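Category: Workplace Guides > Bench Automation

Print this page | E-mail this page

Section 6: Setting Up the Cord Station and Sharing It With Your Crew

Welcome to the part everybody at Galport has been waiting for! By the end of this section your arm will be ready to sort and place power cords, plugs and power strips, and the people on your returns bench will know which jobs are theirs and which ones they can hand over. Give yourself a full morning for it. Our Sawatzky depot tried to squeeze the set-up in before lunch orders went out, and ended up doing half of it twice.

Read Section 5 (Mounting and Levelling) first if the arm is not yet bolted down.

6.1 What changes for the bench crew

Before the arm, a returns shift meant untangling, plugging and unplugging from start to finish. Darlene Arsenault ran that bench for eight years and her wrists have plenty to say about it. With the cord station going, the repeated reaching and lifting goes to the arm. The crew keeps the jobs that need an eye and an opinion: checking for damaged insulation, deciding what can be resold, and teaching the arm new items.

Nobody's shift hours change because of this station. Job titles do, a little — anyone who finishes the training in 6.4 is listed as a cell lead and can start, pause and re-teach the arm without calling maintenance.

6.2 Before you power up

1. Lock the arm's main switch in the OFF position and hang your own tag on it.

2. Spread the table cover and pull it snug over the front edge. Any cover will do as long as it doesn't slide. Fluvier uses plain grey felt; other sites bring something from home, and we're all for it.

3. Tug each gripper finger gently by hand. You should feel no play at all.

4. Follow the gripper cables from end to end and make sure none of them can snag when the wrist turns.

5. Walk the floor on all sides of the table. Boxes and bins are fine behind the post line, but keep the operator's side clear.

CAUTION: Never use a power strip from the practice set to run anything. Practice items are marked out of service and must not be connected to a wall outlet at any time.

6.3 Teaching the first pick

1. Choose one power strip and lay it across the middle of the table, outlets facing up.

2. Add two or three loose plugs near it. Leave the cords lying the way they fall. The arm has to cope with real cords, and real cords are messy.

3. Remove your tag, switch on, and wait for the ready tone.

4. Press TEACH on the pendant and bring the gripper down slowly, fingers open and pointing at the table. Stop while you still have a clear gap underneath.

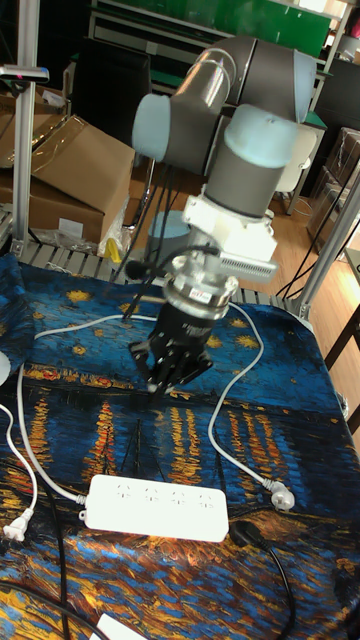 Fig. 6-1. Gripper above the table, with power strip and loose plugs laid out.

5. Check your view of the strip from both sides of the table. If a cord crosses on top of it, pause the arm and move the cord by hand.

6. Save the position, then lower to the pick height and save again.

7. Run the pick at the slowest speed. Repeat until you get 17 clean picks in a row, and start the count over if one slips. (It's oddly gripping to watch. Expect an audience.)

NOTE: Cords are the hard part. If the fingers keep closing on a cord when you want the plug, re-teach the pick from a slightly higher start and turn the wrist a quarter turn.

CAUTION: Keep hands off the table whenever the TEACH light is out. Press PAUSE and wait for the arm to stop fully before you reach in.

6.4 Training your cell leads

Each new lead does three supervised sessions. Réjean Poirier wrote the checklist and it lives in the red binder at every site. The first session is all pausing and restarting, and we'd ask you not to skip it, even for people who have worked near machines for years. In the second, the trainee teaches a pick alone. The third is a regular shift, with the trainer on the bench but hands in pockets.

Let people name their saved positions however they like. Cestley has one called "Aurel's Elbow" after Aurel Anghel, who found it by leaning on the pendant, and it is still the best starting point they've got.

6.5 End of shift

1. Send the arm to its park position.

2. Switch off and lock the main switch.

3. Coil the practice cords and put them back in their tub.

4. Write any missed picks in the log, with the item and the colour of the cord. Hannelore Hinrichs collects the logs from all sites, and her fixes go out with the August update.

Continue to Section 7: Adding a Second Table.

Page revised 23 Jan 2026

Print this page | E-mail this page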